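11 January 2020

Morning

Bus was late again and I ate my bread standing in the hallway. This is my second week on the kitchen table job for Cetora, and I want to write it down properly before I forget how it felt in the beginning. My English for these things is still slow, so I will write slowly.

Until September I was full time in the dish room at Tadley. I washed, I dried, and for the last part of every shift I sorted spoons and chopsticks into their holders. Then Cetora came and said that they would put in a machine called Sokar for the sorting, and that they needed people who know this work to show it. I put my name on the paper. Now I go to Tadley three days, and the other days I come to the apartment and do the same small work with the gripper in my hand in place of my fingers.

It is strange to sort with two blue pads. My fingers know a chopstick without looking. With the gripper I must look, and go down straight, and close, and wait a little. The first day my wrist hurt so much that I could not open a jar in the evening. Now I hold the handle lower, and it is better. 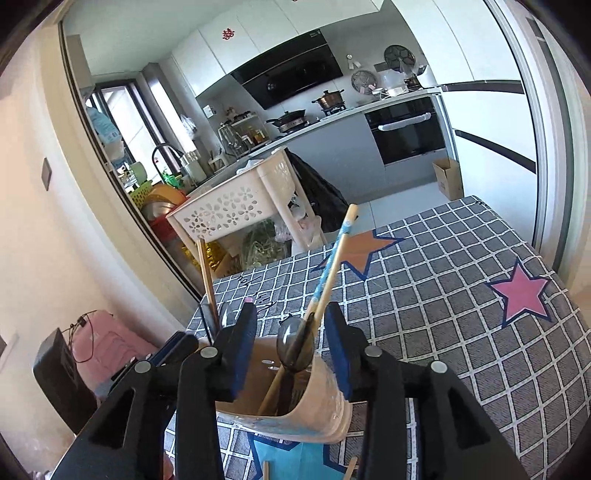 Will the machine take our places in the dish room? The manager has told us that the sorting hours will go away but the washing and the serving stay, and that nobody will lose the contract before next September.

I wrote this down the same day he said it, with his exact words, and I keep the paper in my locker. My friend from the serving line laughed at me for the paper. But she asked me for a copy.

What changes for us is more than hours, I think. Sorting was the time when we sat. After nine hours on the feet, the last part with the holders was the part when everybody talked, and I learned most of my English there, also the bad words. If Sokar does the sorting, we will go from the sink directly to the coat. I tried to explain this to the woman from Cetora who comes to check our work. She listened well and wrote something, but I think there is no line for this in her form.

Noon

We worked in two today, each with one gripper. It needs more manners than I expected. If both of us reach in together, the arms knock and we have to start from the beginning. So we say "me" and "you" before every move, like children with a ball. My partner comes from an office and had never sorted anything for money. He is faster than me with the spatula and slower with everything thin.
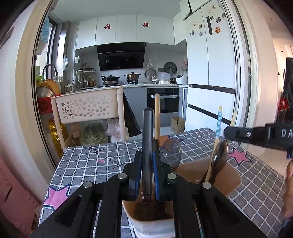

At lunch he asked me if I am not angry, to teach a machine my own work. I said I don't know yet. The pay here is better than at Tadley, and there is a chair. Also it is a little pleasant that somebody finally wants to know how I do it. In all my years at the sink no person asked me why I take the long ones first. (It is so they don't roll under the spoons.) Here I was asked on the first morning, and they changed the instructions after my answer.

But I thought about his question during all my soup. When I learned this job, an older woman taught me, and then she retired. It was normal. To teach the one who comes after is a normal thing. Only this one will not be tired, and will not cover my shift when my daughter has fever.

The goal for one day is 300 good moves for each person. A move is bad if the stick falls, or if I touch it with my hand, or if I stop in the middle to scratch my nose. By lunch I had 80, which is poor. Chopsticks are the reason. When one stands against the side of something, it turns in the pads just when you lift, and you must come in again from a better angle.
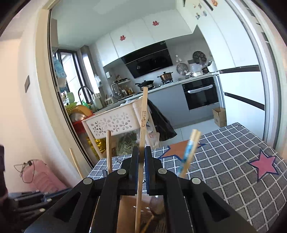

I made my slow afternoon rule: one breath before closing. It costs time, but the bad moves became fewer, and I was not so nervous. The people from Shibata, who will build the part of the machine that holds, sent a message that they prefer slow and clean. I wish they had sent it last week, before my wrist.

One other thing I noticed. On my Tadley days I now look at my own hands when I sort. I see that I push with the little finger, and that I tap the holder on the table at the end so everything sits down. The gripper has no little finger. I don't know who will do the tap.

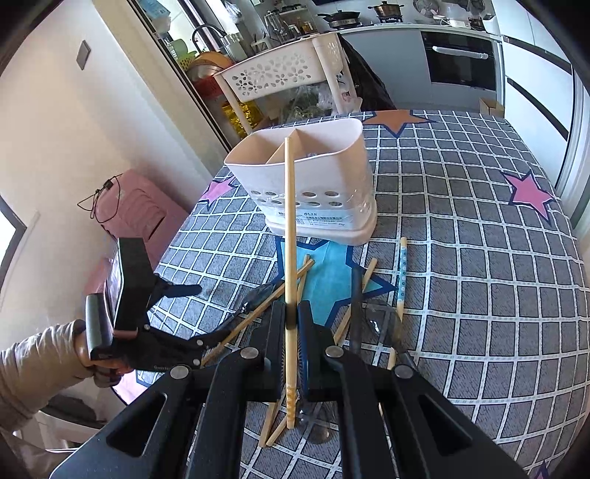
Evening

Home by dark. Warm water on the wrist, then rice and egg. My daughter wanted to play gripper with the salad tongs and put all her pencils in a cup, and she dropped two and said "bad move" very seriously.

Tomorrow I must ask three things: if the bus money is paid also for the short days, if I can have the smaller handle, and when Sokar really comes to Tadley. The cook has heard it will be before summer, and the manager says later. Also buy eggs.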